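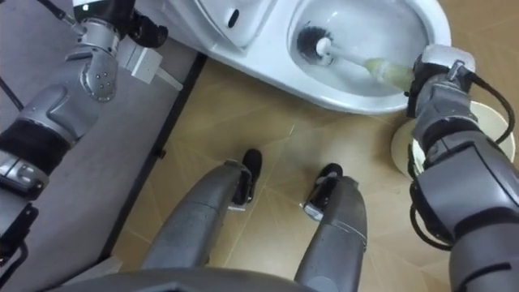

The brush in the right hand, bowl duty at the Ustthorpe open day.

April, by Amber Verbruggen

I had been promising myself a trip to Ustthorpe for ages, and when Venla Huttunen wrote to say that the Mikano workshop was opening its doors for an afternoon, I said yes before I had finished reading her message. I'm so glad I did! The drive took me 90 minutes (there was a tractor, and I was behind it for most of the way), and I arrived just before the 2 o'clock talk with my coat half on and no idea where to sit. Somebody handed me a coffee and pointed me toward the front, which was kind of them.

The theme for the day was household chores, the dull ones that most of us put off. Jelle De Bruijn gave the welcome and spoke for longer than he meant to, though I could have listened to him for another hour. He told us that folding towels and carrying cups get all the attention, and that the team had wanted to try the room people like least. That got a good laugh, and then we all shuffled through to see the bathroom setup.

The picture at the top of the page is my favorite of the day, so I've put it first and at full size. It looks down past the robot's own arms and feet, with the gripper closed on the greenish end of the brush handle and the black bristles down in the bowl. I like how ordinary it is. Anybody who has ever cleaned a bathroom knows that view, more or less, right down to wondering where to put your feet on the tiles.

Marloes Stevens looks after the hands, and she was very patient with my questions. I asked her why they hadn't made a special brush for it, with a nice big square handle, and she said the whole idea was to work with what people already have under the sink or beside the toilet. A brush handle is thin and smooth and likes to twist, she told me, and a toilet bowl has hardly a straight line in it anywhere. I had never given a toilet bowl that much thought, but I went home and looked at mine!

Questions went on until the cake came out. One gentleman behind me wanted to know about limescale, and a girl who can't have been older than 6 asked whether it washes its hands afterward. Sem Hermans took that one very seriously and explained about wiping down the grippers, and she nodded as if she would be checking. The guest book had 74 names in it when I signed, and there were still people coming up the path.

Many thanks to Venla for the invitation, to Jelle for the welcome, and to whoever baked the lemon cake. If you were there too and would like a larger copy of the picture, just drop me a line and I'll send it over.

Contact: Amber Verbruggen | © Amber Verbruggen, all rights reserved | Back to top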